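Thursday, August

Up before six. Cold, no wind, clear by the time I had finished coffee. Spent the first hour on the Erness job, mostly rewriting Hendrik's notes on base course so that someone other than Hendrik can follow them. He writes "poor" for anything between hairline cracking and total loss of support. I have asked him for a rating and a depth. He says the depth is in the field book. The field book is in his car.

Walked the Chauke path midmorning with Lindiwe. We agreed to treat it as one section from the near end to the trees. I had wanted to split it at the shade line, on the theory that the shaded asphalt ages differently, but the shade moves all day and any boundary drawn from it would be a fiction by two in the afternoon. One section, then, with shading noted as a condition.

Surface: old, dry, no fines left between the stones in the near part. The binder has gone gray and the aggregate is standing proud, with paler patches where the tops of the stones have worn. I ran my palm over it and came up with grit. I would call it moderate raveling. Lindiwe would call it low to moderate, and we wrote moderate. No potholes. Two short cracks across the line of travel, neither wide enough to take a coin on edge. For people on foot it is perfectly serviceable. A stroller would be noisy on it.

The left edge is the real item. The lawn is coming over the asphalt the whole way along, clumps first, then small weeds rooting in the dirt that the clumps hold. No edge restraint that I could find. I cut a test strip with the flat spade, 15 inches long, and found sound asphalt under the grass for 4 inches before it crumbled. So the path is wider than it looks, and edging it back would recover usable width at no material cost. Below the sod the soil was powder for the full depth of the blade. The roots came away in a mat. Put the strip back and stepped on it, though I doubt it will take before the rain.

Ruba called while I was on my knees with the spade and asked whether we could price a seal coat. Told her we could price anything, but sealing over raveled stone without sweeping and edging first is money spent on dirt. She wants both figures. Fine. Edging and sweeping as item one, seal as item two, and a note that two depends on one.

Grass is at its late winter worst, pale green with straw patches and uneven tufts between. I have left it out of the report. Kgomotso would like it in, with a recommendation for aeration, and she may be right, but turf was not in the scope and I have been burned on scope before.

The big dark shrub on the left sits very near the path. I could not get a name for it. Nana thought she knew it from the shape, then changed her mind twice. Round as a ball and nearly black at that hour, with foliage down to the grass all around, so there was no seeing the stems without pushing in. I measured clearance from the widest part to the asphalt and got 3 feet. Adequate. It needs to be checked again after the spring flush, and the report says so.

The eucalyptus behind it is a bigger question. Several stems, open crown, thin on the right where the branches spread out. A multi-stemmed gum beside a walkway wants an arborist at the unions, and I am not one. I listed it as a referral. I looked for lifting or bulging in the pavement on that side and found none, which surprised me. Either the roots run deep there or they have gone off under the lawn, where they would get more water. Bark and leaf litter on the path was light. Swept a square yard for comparison and the raveling under the litter was no different.

Back by one. Cheese sandwich, an orange. Typed up the section sheet in Stotano, which lost the clearance value the first time I saved and kept it the second. Sent Berko a reminder about the broom attachment. They have had it since July and the quote was supposed to come within the week.

Knees sore. Must buy a pad. Tomorrow the right-hand edge, which I ran out of time for, and then the stretch past the trees if Lindiwe can spare the morning. I want to start at the same point as today and work away from it down the path, so the offsets on both edges read from one zero.

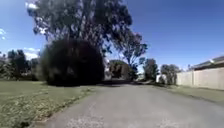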